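Glove Station Practice, Gallery Page
Demomthorpe site, Tveit project
Revised Mar 6, 2022
Maintained by Ingegerd Fagerlund and Jianguo Meng

The rules on this page apply to hand-tracking sessions at the tabletop stations. They replace the August sheet, which was written for the older gloves and still assumed one marker per hand. The full text is in document 3418; the gallery carries the parts operators ask for most often.

Marker faces. Printed faces must be flat, matte and clean to the edge. A lifted corner changes the apparent square and the pose solver will accept it without a warning. Replace the face if a corner lifts. Do not press it back down.

Marker mount. Check for play before the glove goes on. A mount that rocks under light finger pressure is out of service until it has been refitted and the offset measured again. Tyra Halvorsen keeps the offset table, and old values stay in it with a line through them.

Glove fit. The glove is closed at the wrist before power is applied. Sleeves may meet the cuff but may not cover any sensor. If the operator changes hands or takes the glove off, the session is closed and a new one is opened with a new calibration.

Calibration. Hold the open hand still for 30 seconds, then close and open it at normal speed. A run of 200 trials is the limit on one calibration. Ragnvald Hellström has asked for a lower limit on long shifts; the request is open.

Cabling. Leave enough slack for full reach to the far side of the table. Connectors are seated by hand and checked once more after the first reach — most dropped channels in the Besport runs were traced to a plug that was only partly in. Do not reseat a plug while recording.

Objects. Soft items are logged by item number, never by color, because several share one. Containers are logged separately from contents. Clear plastic is permitted, but glare on the rim must be checked in the fixed view before the first trial.

Seating. The operator works seated. Chairs that are not in use may stay at the table provided they do not restrict the elbow or touch a cable.

Stopping. The operator may stop at any time and does not need to give a reason. A stopped trial is kept and tagged; it is not deleted. Thịnh Phí reviews the tags before the data goes to Drisberg.

Records. The session sheet lists glove, mount, calibration file and operator code. Names are kept off it.
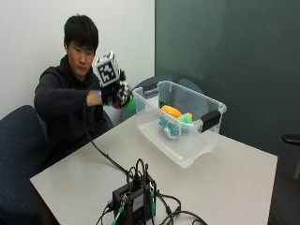
Sheets are filed by session number, and corrections are made in ink beside the original entry. Rule 29, on shared gloves, is under review and will be added when the wording is settled.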